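Fusdale Residence Hall
Baskets, Bins and Shelf Storage: Frequently Asked Questions
Last revised July 20, 2020

This page answers the questions most often received by the Residence Office about the storage baskets issued with each room. It applies to all residents of the Hetar and Atallah wings. Residents of the Inby annex have built-in drawers and should refer to the annex handbook.

How many baskets come with my room?

Each single room is issued 2 baskets, and each double room is issued 2 per resident. They are listed on the room inventory form you sign at check-in. Please compare the form with what is on your shelves before signing.

Are all of the baskets the same?

No. The hall has bought baskets at different times, and the stock is mixed. Most rooms have woven wicker baskets, either painted or natural. A smaller number of rooms have fabric bins with handles. The Residence Office does not exchange one style for another on grounds of color.

May I use my own baskets?

Yes, provided they fit fully on the shelf and do not project into the room. The open shelves are 17 inches deep. Baskets placed on the floor must be kept clear of the door and the heater at all times.

If you bring your own, the issued baskets must stay in your room. They may be stacked on top of the wardrobe. They may not be left in the corridor, the laundry room or the kitchen.

What may I keep in a basket?

Clothing, towels, bedding, stationery, books and packaged toiletries are all suitable. Opened food must be kept in a sealed container. Candles, lighters, batteries that have been removed from a device and any liquid without a tight lid should not be stored in the baskets.

How much weight will a wicker basket hold?

The office does not publish a weight limit. As a general guide, if the base sags when the basket is lifted with both hands, it is too full. Heavy textbooks are better kept directly on the shelf.

How should I clean a white wicker basket?

Empty the basket completely and turn it over to shake out dust and crumbs. Go over the inside with a soft, dry brush, working along the weave and into the corners where the floor meets the walls. A vacuum cleaner with the brush attachment may be borrowed from the front desk.

For marks, use a cloth wrung out in warm water with a drop of dish soap. Wipe a small area at a time, then wipe again with a clean damp cloth. Do not soak the basket, place it in the shower or put it through the washing machine. Bleach is not permitted on any issued item – it weakens the fibers and turns white paint yellow.

Allow the basket to dry in open air before refilling it. Drying on or against the heater is a fire risk and will be treated as a breach of the room agreement.

Can I line my basket?

Liners are welcome. A cotton pillowcase, a hand towel or a piece of plain shelf paper cut to size will stop small items from slipping into the gaps in the weave. Please do not glue, staple or tape a liner in place. 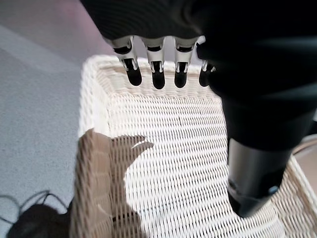
Small objects such as hairpins, coins and earrings are best kept in a dish or box placed inside the basket. This also makes the basket quicker to empty for cleaning and for room inspections.

What happens at a room inspection?

Inspections are held once each term, and you will receive notice by email. Baskets must be present, in reasonable condition and free of food waste. Staff will not go through the contents. If a basket has to be moved in order to check the shelf or wall behind it, it will be returned to its place.

My basket is damaged. What should I do?

Report it to the Residence Office, Room 322, or use the repair form at the front desk. Loose strands should not be cut or pulled. Wear to the rim and handles is expected, and there is no charge for it. A charge may apply where a basket has been painted, burned or broken through the base.

The hall keeps roughly 200 baskets in storage, and a replacement can normally be issued on the same day.

Can I request an extra basket?

Requests open in August for the following academic year and are met in the order received. Residents with a medical or accessibility need may apply at any time, and these requests are handled first.

What should I do with the baskets when I move out?

Empty and wipe each basket, remove any liner and leave it on the lowest shelf with the open side up. Items left inside will be held as lost property for the period stated in your room agreement. Do not return baskets to the front desk yourself – they are checked in the room against your inventory form.

Questions not covered on this page may be sent to the Residence Office in writing or raised at the front desk during posted hours.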